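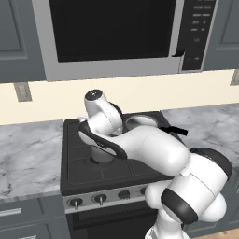

4.2 Where the hob goes

Few questions in the planning of small kitchens have produced as much correspondence as the position of the hob. The older handbooks want it beside the sink, so that a pan of potatoes travels as short a distance as possible; the newer ones want it wherever it will look well from the sofa. Our households were less decided. Of the 386 kitchens surveyed in Nerenden and Pondholm, 233 had worktop on both sides of the hob, the arrangement shown in Figure 6, where a black stovetop is set between two marble countertops. The remainder had worktop on one side only, and on the other a wall, a fridge or, in one memorable flat, the front door.

Figure 6. Hob with worktop to either side (the "flanked" layout).

Residents with a flanked hob might be expected to use both sides. They mostly did not. In the cooking diaries one side soon became the working side, where chopping boards and spoons were put down, and the other filled up with things that had no business near heat: post, school letters, a charging phone, bananas. We call this second surface the idle side, though several residents objected to the term and one struck it out of her interview transcript in green ink. Which side went idle had little to do with handedness. It followed the kitchen door. Whatever came into the house was put down on the first flat surface met, and there it stayed until somebody wanted to fry something.

Residents with worktop on one side only complained more and cleared up sooner. Their diaries record a good deal of balancing – colanders on bread bins, lids on the floor – but also far fewer entries of the kind we coded as "moved the post". The Ateo planning guide, still in use when the Pondholm flats were fitted out, treats the missing side as a fault to be put right at the first refurbishment. The people living with it had mixed feelings. Some had been offered the extra worktop in March and turned it down, on the grounds that it would only get covered.

The Dewan scale of kitchen satisfaction, which we gave to every adult in the sample (n = 399), was of limited help in settling the matter, as it asks about storage, light and smell but has no item on where one puts the spoon. We return to this omission in Section 5.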